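**Walik opens its doors: neighbors, students and a few very serious eight-year-olds try their hand at teaching robots to tidy up**

*For immediate release - November*

Walik held its first open day on Tuesday, and the coffee ran out well before noon. The company, which collects hand movement recordings for teams building household robots, welcomed 125 visitors to its workspace on the second floor of the old Stidier building. They came to see how a machine learns to pick up a sock, smooth a blanket or deal with a bin full of paper, and most of them ended up doing a bit of the teaching themselves.

"I had a little speech ready about why chores are hard for robots," said Róisín Ó Ceallaigh, who founded Walik and still runs the recording floor. "I got through one paragraph. Then a boy in the front row asked if he could hold the grippers, and that was the end of my speech. I was delighted!"

The doors opened at 9 a.m. for school groups, with the general public coming in from lunchtime until early evening. Visitors moved through the space in small parties, starting at the workbench where the tools are built and checked, passing through the recording rooms, and finishing at the screens where finished recordings are sorted and labeled.

**Rooms that look lived in**

Walik's recording space is made up of six rooms, each furnished as part of a home. There is a kitchen, a laundry corner, a hallway with coats and shoes, a desk nook, a living room and a bedroom. Furniture and bedding come from secondhand shops and from staff members' own closets, and the rooms are rearranged often, so that a recording made in the morning can look quite different from one made in the afternoon.

That variety matters a great deal in this line of work. A robot that has only ever seen one gray bin on one gray floor will struggle in a home with patterned quilts, long curtains, stuffed animals on the bed and a footstool parked in the way. Walik's operators work among all of it, on purpose, and they are encouraged to leave things the way a family would.

"People kept asking us where the lab was," said Ó Ceallaigh. "They had walked right through it. One lady told me the bedroom had the same kind of quilt as her mother's place, and she wanted to know if she could sit down."

**How the work is done**

In place of a full robot, Walik's operators use hand-held grippers: two-fingered tools that open and close in the operator's grip, with a camera that watches the fingers as they work. The person does the task the way they would at home, only with the grippers in place of their own fingers. The recordings can then be used to train a robot arm fitted with the same sort of fingers.

It looks easy from across the room. It is a good deal harder up close, as visitors found out. A gripper has no palm and no thumb to tuck things under, so a person has to think about where to pinch, how hard to squeeze and what the second hand ought to be doing in the meantime. Soft, crumpled things are among the trickiest, since they change shape as soon as they are touched.

Trash was the surprise favorite of the day. The organizers had expected the kitchen to draw the biggest crowd, and the dish rack did have its fans, but the wastebasket task had people waiting in the hallway for a turn to watch. The idea is simple enough: two grippers, one small bin, and a lot of paper that wants to go its own way.

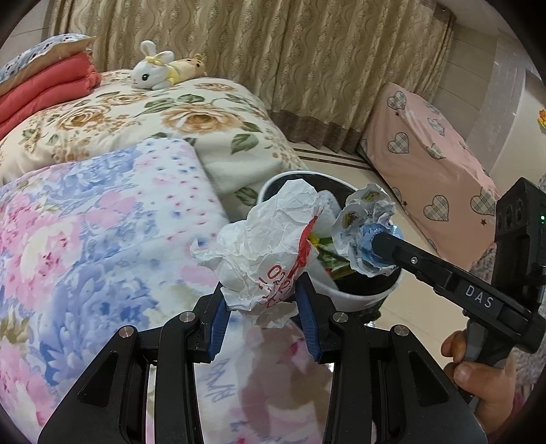

*Two-handed work at the wastebasket: crumpled white paper held in one gripper, with a second gripper at the bin.*

Operators explained each choice as they went along, and answered questions without putting the tools down. Why use two hands for something so light? Because paper in a full bin tends to cling to whatever is next to it, and a second gripper can steady one piece while the first takes hold of another. What happens if you drop it? You pick it up again and keep going. Walik keeps recordings with slips and second tries in them, and labels them, so that a robot can learn what recovering from a mistake looks like.

That answer went over very well with the school groups. One class asked for it to be repeated so they could write it down for their teacher.

**Hands on**

After the walk-through, visitors could try the grippers for themselves at a long table in the hallway. Four stations were set up, each with a different challenge:

- **Sock match** - find a pair in a pile and lay the socks side by side
- **Paper ball** - move crumpled paper from a tray into a cup
- **Soft toy rescue** - lift a stuffed animal out of a box by anything other than its ears
- **Towel fold** - fold a hand towel in half, then in half again, with the corners more or less meeting

The towel fold was the great leveler. Adults with years of laundry behind them went quiet and stuck their tongues out in concentration, while a number of younger visitors simply went for it and did very nicely, thank you. A hand-drawn leaderboard for the paper ball station had to be extended with a second sheet taped to the bottom - the top spot changed hands all afternoon and was finally claimed by a retired bus mechanic, who went home with a Walik mug and a round of applause.

Around 2 p.m., engineers from Damix, which makes small robot arms and has worked with Walik since the spring, ran a live demonstration in the living room. Their arm had been trained in part on recordings made in the building. It picked up a crumpled napkin from a low table, paused, and dropped it into a basket. On the following try it missed the napkin completely, closed its fingers on thin air, backed off and went in again, this time with success. The second attempt got the louder cheer of the two.

"We were happy to show both," said Ó Ceallaigh. "If you only see the good runs you go home thinking the job is finished. There is so much left to do, and I wanted people to see that part too, especially the kids who might end up doing it."

**Questions from the floor**

The day closed with an open question session in the kitchen, with visitors perched on counters and windowsills. Many wanted to hear about jobs, both the jobs at Walik and the jobs robots might one day do. Ó Ceallaigh talked about her grandmother, who lived alone and found bending down to a low bin or a dropped newspaper the hardest part of her day, and said that help with that sort of small task is what got her started.

Others asked about privacy. Recordings are made by Walik's own staff in Walik's own rooms, and no visitors were recorded during the open day. The practice tools at the four hallway stations had their cameras removed.

There were also plenty of questions about becoming an operator. New operators spend their first two weeks in training, starting with large, firm objects like boxes and bottles and working their way toward cloth and paper. No engineering background is needed. The current team includes a former florist, a piano teacher and several people who had never touched a robot part before they applied. Steady hands help, and so does a fondness for doing the same small job many times over and noticing what was different about each one.

**What comes next**

Walik plans to hold a second open day in the spring, with a longer evening session for people who could not get away from work. Several visitors asked for more time at the hands-on tables, and the team is looking at adding stations so the line moves faster. A story corner for very young children is also on the list, after a group of preschoolers took over the hallway and held one of their own.

The company is also starting a small lending program with schools in the area. A case with a pair of practice grippers and a set of everyday objects will be available to borrow for up to a week, along with activity cards written by Kinoshita, the learning studio that helped design the hallway challenges. The first case is already spoken for, by the same class that wrote down the answer about dropping things.

"I would like to thank everybody who came up those stairs," said Ó Ceallaigh. "You asked better questions than we get at trade shows, and you folded a frankly heroic number of towels. Please come back, and bring your odd socks. We can always use more socks!"

**About Walik**

Walik records everyday household tasks performed by trained operators using hand-held grippers, and prepares those recordings for teams working on home robotics. The company is based in the Stidier building, where it runs six furnished recording rooms and a small workshop.

**Visits and press**

Journalists who would like to visit the recording rooms or try the grippers are welcome on weekday mornings by arrangement. Schools interested in the lending program can leave their details at the front desk or ask for Róisín Ó Ceallaigh. Visitors should use the side entrance, as the main door sticks in cold weather.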